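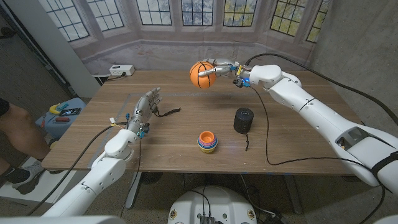 **Can I steam a pudding and a pan of vegetables at the same time in the Haugland?**

You can, as long as the pudding goes in the bottom tier and the vegetables go on top. The bottom tier gets the strongest steam and has the most headroom, so a custard cup or small pudding bowl sits there nicely with its lid or foil on. Put the vegetables in later, when the pudding is nearly done, and everything comes to the table together.

# Haugland Two-Tier Stovetop Steamer, 3-Quart

**$43** | Stainless steel | In stock at Sillitz Kitchen Supply

We have carried a good many steamers over the years, and if you've shopped with us for a while you may remember the ones with the fold-out petals, which were cheap and cheerful and lost a leg sooner or later. The Haugland is the one we kept coming back to. It's a base pot with two steaming tiers and a domed lid, all in stainless steel, and it does its job without any fuss on the kind of stove most of us have at home.

The base holds three quarts. Filled to the line stamped inside, it will steam steadily over medium-low heat for long enough to cook a pumpkin pudding, a batch of dumplings or a whole small cauliflower. It also makes a perfectly nice soup pot on its own (we sell more of these to soup people than you would expect), and the lid fits the base just as well as it fits the tiers.

## What we like about it

The lid is domed, and that matters more than it sounds. On a flat lid the water collects right over the middle of your pudding and drips, and you end up with a pocked, soggy top after all that careful whisking. With the Haugland most of the drips run down the sides and back into the pot. For a really delicate egg custard we would still lay a piece of foil over the cups, loosely, and maybe a folded dish towel under the lid if you're feeling careful. Keep the ends of the towel folded up on top and well away from the burner!

The tiers have tall sides, so you can stand ramekins in them or lay in chunks of pumpkin with the skin still on without having to squash anything down. Small holes cover the whole bottom of each tier, right out to the edge. Rice will fall through them if you don't line the tier first, but a bit of baking paper or a cabbage leaf takes care of that.

The handles are riveted on and stand out far enough that you can get a thick oven mitt around them. They do get hot, all of them, including the knob on the lid. We tried the Dreker silicone grips that slide over the side handles and were pleased with those, although they're sold separately and they won't fit the knob.

## A simple way to try it out

If you've just brought one home and want something easy for the first night, pumpkin is a lovely place to begin. Cut it into wedges, scoop out the seeds and leave the skin alone. Fill the base to the line, bring it to a boil, set the wedges in the bottom tier with a little room between them and put the lid on. Give them 20 minutes over medium heat, then poke the thickest piece with a knife. It should slide in with no effort. If it doesn't, give it a few minutes more.

The skin will be tender enough by then to eat or to pull away with your fingers, whichever you prefer. Mash the flesh with coconut milk and a spoonful of brown sugar and you have a sort of quick pudding that is very good warm and, in our opinion, even better cold the next morning.

## In the box

- Base pot with fill line
- 2 steaming tiers
- Domed lid
- Care sheet, with a steaming chart for vegetables and fish on the back

## Which stoves it works on

Gas, electric coil, smooth-top and induction. The base has a magnetic bottom plate. It isn't meant for the microwave, and please don't put it under the broiler either. The base can go in a moderate oven without its lid.

## Care and cleaning

Everything can go in the dishwasher. If your water is hard you'll start to see a chalky white film on the inside of the base, and a splash of white vinegar simmered in plain water clears it right up. Rinse it well afterward. Rainbow-colored marks on the steel are normal and come off the same way.

Don't let it boil dry. If it does happen (we have all answered the phone in the middle of dinner), turn off the heat and let the pot cool down all the way by itself before you add any water.

## How it compares with the Eltimov

People often ask us about the Eltimov bamboo steamer, which we sell as well and are very fond of. Bamboo soaks up extra moisture, so buns come out with a drier, prettier surface, and it looks wonderful on the table. It does need a wok or a wide pan underneath, though, and it has to be dried thoroughly before it goes back in the cupboard. For puddings, custards and big pieces of squash we would reach for the Haugland. For buns every weekend, go with the Eltimov. A few of our customers own both and stack them in the same cabinet.

## Ordering and pickup

Orders placed by Thursday go out before the weekend. If you live nearby you can choose store pickup at checkout and we'll hold your steamer behind the counter with your name on it. Replacement lids and single tiers can be ordered through us too, so hang on to the care sheet, where the part numbers are listed.

Unused steamers can be returned in their box. If yours arrives with a dent or the lid doesn't sit flat, write to us through the contact page and we'll send out another one.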